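4.2 Rim grasps on glazed tableware
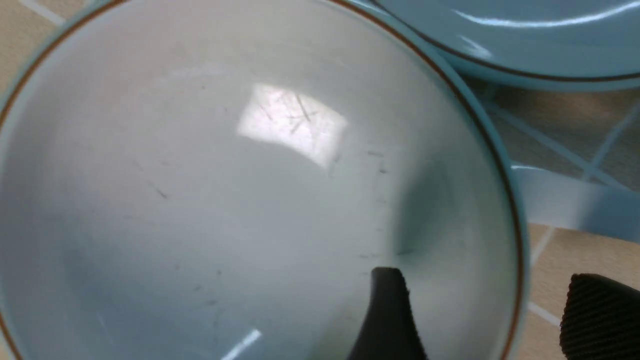 Figure 3. Wrist camera view during a rim grasp on a shallow glazed bowl. One finger is inside the bowl and the other is outside its wall. Reflected light saturates part of the interior.

The tableware subset of the Domero set holds 1,376 grasp attempts on bowls, plates and cups, collected on a tiled counter with the ceiling lights on. We kept the lighting fixed within a session but did not diffuse it. Earlier work on the Conedis planner used matte objects only, and its depth-based contact estimate assumes that the surface near the fingers returns valid depth. For glazed ceramics this assumption often fails. A highlight on the inner wall produces a hole in the depth map, and the planner fills the hole with values from the far side of the bowl. The estimated wall is then too thick, and the gripper opens wider than it needs to.

The method described in Section 3 replaces the depth estimate near the rim with a contour fit. The rim is segmented in the color image, an ellipse is fitted to the visible arc, and the finger positions are set on either side of the arc at the point nearest the gripper axis. Where the bowl carries a painted line along the rim, as in Figure 3, the segmentation is more stable than on plain glaze – the line gives a continuous edge even where the body of the bowl is overexposed. Small marks and scratches on the glaze inside the bowl do not enter the fit, as only edge pixels within a narrow band of the initial ellipse are kept.

Neighboring dishes are a second source of error. If the edge of a plate lies close to the rim of the bowl and has a line of similar color, the two arcs can be merged into one contour. We reject a merged contour by testing its curvature for a sign change or a sudden step. The test is run on each image before the fingers close. It needs a visible arc of at least 57 degrees; below that, the fit is passed back to the depth estimate and the attempt is flagged.

The fit was tuned on 400 attempts held out from the evaluation. These were drawn from the same sessions, so the results in Section 5 should not be read as a test of transfer to new lighting. The Plullside bowls, which have an unglazed foot and a thicker lip, were left out of the tuning split and are reported separately. Attempts in which the outer finger touched a second dish before closing are kept in all counts.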